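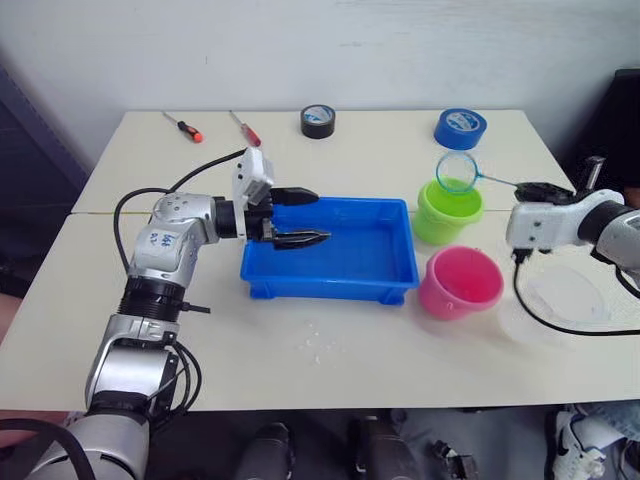
Chapter 4
Sorting and Storing Small Goods

Most storage problems begin on a table. Goods come in, someone sets them down, and they stay there until the space is needed for something else. This chapter covers the work between arrival and the shelf: how to clear a surface, how to choose a container, and how to divide a mixed lot so that each item can be found again.

You will need the terms from Chapter 3, especially "lot," "holding place," and "home place." If you skipped the section on labels, go back and read it now. The exercises at the end of this chapter use the same label layout.

4.1 The work surface

A sorting table should be flat, light in color, and free of anything that does not belong to the job. Small dark parts show up well on white. Two tables pushed together work as well as one large table, provided the tops are the same height. Check the seam before starting. Washers, pins, and paper slips tend to collect there, and they are easy to miss when the table is wiped down.

4.2 Trays and buckets

A tray is shallow and open, so its contents can be seen all at once. Use a tray for items that are still being sorted. A raised lip keeps round items from rolling off the side.

A bucket is deep and holds more in less table space, but the items at the bottom are hidden. Use a bucket for items that have already been sorted and are waiting to be moved. Do not put two kinds of goods in one bucket, even for a short time.

Color helps if it is used the same way every day. At the Itow parts depot in Gandano, blue means "not yet sorted" and green means "ready for the shelf." The depot handles 2135 kinds of small goods and keeps 16 trays in use. When the color rule was brought in one November, workers needed a printed card at each table. The cards have since been taken down.

4.3 Setting up

Place the tray near the middle of the table, within easy reach. Put the buckets to one side of it. A right-handed worker will usually want them on the right. Leave a gap of 4 inches between containers so that a hand can pass without knocking them.

Empty the tray fully before adding a new lot. Section 4.4 explains what to do with items that fit no group.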